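Kilus Race Timing Kit: Set-up Guide
Section 4. Start/finish line, race morning

Read this the night before if you can. Takes one person 49 minutes, two people a lot less. Written for the Broten 10K and half but same steps for any road race on the Kilus box.

Before you leave the house
1. Box charged to full. Green light, not amber.
2. Bib file loaded. File must have one line per runner, no blank rows. Box holds 3250 bibs, after that it just stops reading them in and gives no warning.
3. Mats dry and rolled, not folded. Folded mats crack along the antenna strip.
4. Spare fuse in the lid pocket.

NOTE: Walk-up entries go in at the line, see 4.3. Don't try to add them from your phone.

4.1 Unpack and lay out
1. Pick flat pavement, at least two mat widths past the start banner. No manhole covers or metal grates under the mats.
2. Unroll mats with the arrows pointing the way the runners go.
3. Join mats at the clips. Push untill it clicks.
4. Everything with a cord goes on the side away from the crowd. Uncoil cords all the way before you plug in.
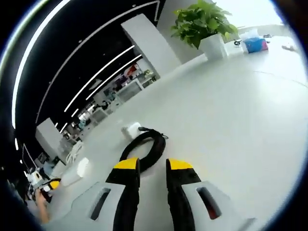

5. Tape down every cord that crosses a walkway. Wide tape, full length.

CAUTION: Keep the box off wet ground. Put it on the table or on its own case.

4.2 Power up
1. Box switch OFF. Then plug in.
2. Mats into ports 1 to 4, left to right as you face the start. Wrong order still times people but the lane report is garbage.
3. Switch ON. Wait for two beeps. One beep = a mat isn't seated, go back and push it in.
4. Set the clock. Use the Ketilsson sync button, hold it for five seconds. Don't set it by your watch.
5. Running the display clock and the results printer off the same outlet is fine. Coffee maker is not. Give the coffee people their own circuit.

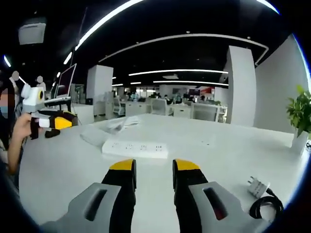 4.3 Test reads
1. Walk test bib 262 over each mat. Normal pace, bib on your front.
2. Screen shows the number and a time. No number, lift the mat edge and check the clip.
3. Jog it once more with the bib under a jacket. Should still read.
4. Walk-ups: press ADD, type the bib, then last name, then SAVE. Bibs from 1054 up are kept free for this.
5. Clear all test reads before the gun. Menu, Reads, Clear. Say yes twice.

CAUTION: Clear wipes everthing, including real starts. Never touch it once the race is off.

4.4 If it goes wrong
Box dead: check fuse, swap it, switch back on. It keeps its bib list.
Reads but no times: clock not synced, redo 4.2 step 4.
Double reads: someone is standing by the mat with a bib on. Move them back.

Still stuck, page Mirsad Stojanovska on race radio, channel on the lid sticker. Uploading to Zeltura is section 5.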